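Luvotia storage basket, red, medium – 4 stars

I bought this basket in November for the clothes that have no good place: single socks, T-shirts for tomorrow, cleaning cloths. It is plastic, with ribbed sides, and the shape is a simple rectangle. I paid a little more than for the Plultham one, which I had before and which broke at the corner after 3 months.

The first thing I like is the rim. It is smooth to the hand, and I can lift the basket by it when it is full of laundry. The row of small openings near the top is also useful, I hang the paper label there with a string. 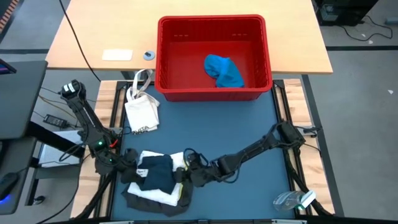 Sorting goes faster now. I put the whole pile on the table, small things go into the basket and big things I fold first. If I throw everything inside without folding, it fills very quickly – this is my fault, of course, but a deeper model would forgive me more.

What I like less is the dust. The ribs collect it, and a cloth does not reach well between them. Every second Wednesday I wash the basket in the shower and it takes 3 minutes. The color stayed the same until now.
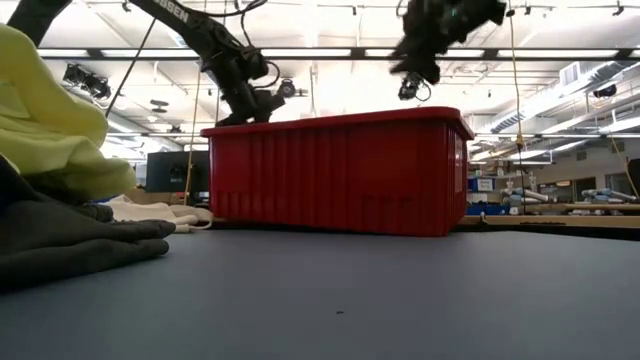
Does it keep its shape when it is full of heavy things like jeans?

The long sides bend out a little, but the bottom stays flat. For jeans and towels I would take the large size.

I would buy it again, maybe in a quieter color.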